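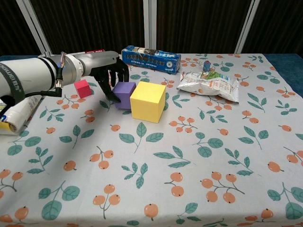 05/06/2019

So I finally rewrote our bench rules. The old sheet had been taped up at Grivside since before I started, and it had grown to 33 rules, a few of which contradicted each other. One said to home the arm before clearing the table and another said to clear the table before homing the arm. Guess which one people followed! (Neither.)

I got it down to 6, and I want to write them out while I still remember why I picked them.

1. Whoever has the stop button does nothing else. No typing notes, no phone, no reaching over to nudge a cube back. Kurniawati fought me on this because it means two people for every session, and she's right that it's a pain when we're short. I kept it anyway.

2. Hands stay off the table until the arm is paused and the person with the button says "paused" out loud. Out loud is the part that matters. We used to nod at each other, and a nod can mean pretty much anything.

3. Check the cable before each block of runs. Put a finger on the connector, look at the loop, and make sure there's slack for the full reach. Takes ten seconds and I still forget if I don't have the sheet in front of me.

4. Soft things first. Any new grasp gets tried on foam before it gets tried on boxes, bags or anything with a corner. Aiman wanted an exception for "light" objects and then we spent half an hour arguing over what light means, so no exception.

5. Write down what's on the table, all of it, including the stuff you aren't picking up. We had 1,657 logged runs in January and a big pile of them just said "cubes, usual layout." Whose usual? Mine has the big yellow one up against the purple. Nabila's doesn't. I had to go back through 98 of those by hand, and I was not a nice person to sit next to that week.

6. If the fingers touch something and you didn't expect it, stop and log it, even when the run would've been fine. I know it feels silly to stop over a fingertip on a block of foam – do it anyway.

A couple of folks asked why I didn't just point everyone at the proper safety standards. We do have those in the binder, and the risk assessment for the cell is its own document with its own sign-off. My sheet doesn't replace any of that. It's for the person who walks in with a coffee and wants to get going, and that person isn't opening a binder.

Oldřich read the draft and said rule 5 should be split in two. Maybe! I'm leaving it alone for a month and then I'll ask the Tambunan crew what they think, since they run the same kind of sessions with more people. If you've got a bench sheet of your own, send it over, I'd love to see what made your list.

Oh, and the coffee stays on the other desk. That one isn't numbered but I mean it.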